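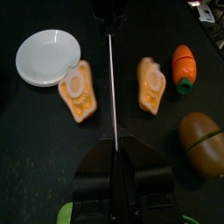 Notebook > Table tasks > Toy kitchen

5 min read

April 23, 2019

Picked up the toy food set again. Goal for the day was a clean batch of "put the item on the plate" examples with the wrist camera, using the new start positions Iida wrote up. Joonas drove the arm in the morning, I took over after lunch. Saoirse did the labeling check at the end.

Total recorded: 39 episodes. Kept 28, threw out 11. The ones thrown out are still on the Dirness drive in the reject folder, so please don't clear it until Lauri has looked at them.

Items in use: both toast-and-egg pieces, carrot, the brown oval one, white plates, green dish. We have been writing "potato" and "kiwi" for the brown one depending on who was typing. Saoirse wants one name. For now it is "brown oval" in all the labels, and I changed the old entries from January to match. If someone finds the box the set came in, check it and tell her.

Rejects, by cause:
– 4 where the operator stopped the recording before the fingers had opened
– 5 where the item was nudged by hand after recording had started (mostly me)
– 2 with a gap in the joint log

The joint log gap is the same one Joonas saw before. Clomow writes the camera stream fine but the joint file skips, and the two no longer line up. Restarting the logger clears it. I don't know the cause. Ladan thinks it is the disk filling its buffer when the previous episode is still being saved, and asked us to wait for the save message before pressing start. We did that for the whole afternoon and had no gaps, but that is one afternoon.

Toast pieces are the hard ones. They are flat, and coming straight down on one the fingers close over the top and slide off. Joonas gets them by coming in low against the long side and letting the tip push under the crust. It works but it takes him a long time and he makes lots of small corrections. I go for the narrow end and tip the piece up. So we now have two quite different ways of doing the same pick in one set. Talked about it with Iida. Her view is to keep both but tag the operator, then train once with everything and once with only Joonas's and compare. I added an operator field to the episode sheet and filled it in for today. Older episodes will need to be filled in from the booking list.

Carrot is easy in any pose where the fingers can go across it. When it points straight at the arm base I turn the wrist a quarter turn first. Worth having more of these, as the old model never turned the wrist and just pressed down.

Stacked plates: the start sheet doesn't say if the plates should be stacked or spread out. Joonas stacked them, I stacked them too so the day would match. Iida will decide. If we do go to spread out we should record both, since a single plate slides when you set something on the rim and the stack seems to slide less.

Toast leaning on the plate rim at the start: I left these in. Lauri's worry is that the success check will count them as done from the first step, and he is right, the check only looks at distance to the plate center and has a wide limit. He will tighten it and rerun on today's batch before anything goes to training. Until then don't trust the success column.

Also ran the old Zidness policy on the same layout, 13 tries, no changes to it. It got 4. Three of those were the carrot. On the toast it came down on top every time, as expected. Videos are next to the episodes.

To do
– Lauri: tighter success check, then rerun
– Iida: plates stacked or spread, add to start sheet
– Joonas: show me the low approach again, slowly, and record it as a reference
– me: operator field for the January episodes
– Ladan: look at the save step in the logger
– ask Jääskeläinen when the spare finger pads ship

Next session starts with carrot and brown oval only, toast after Joonas is back.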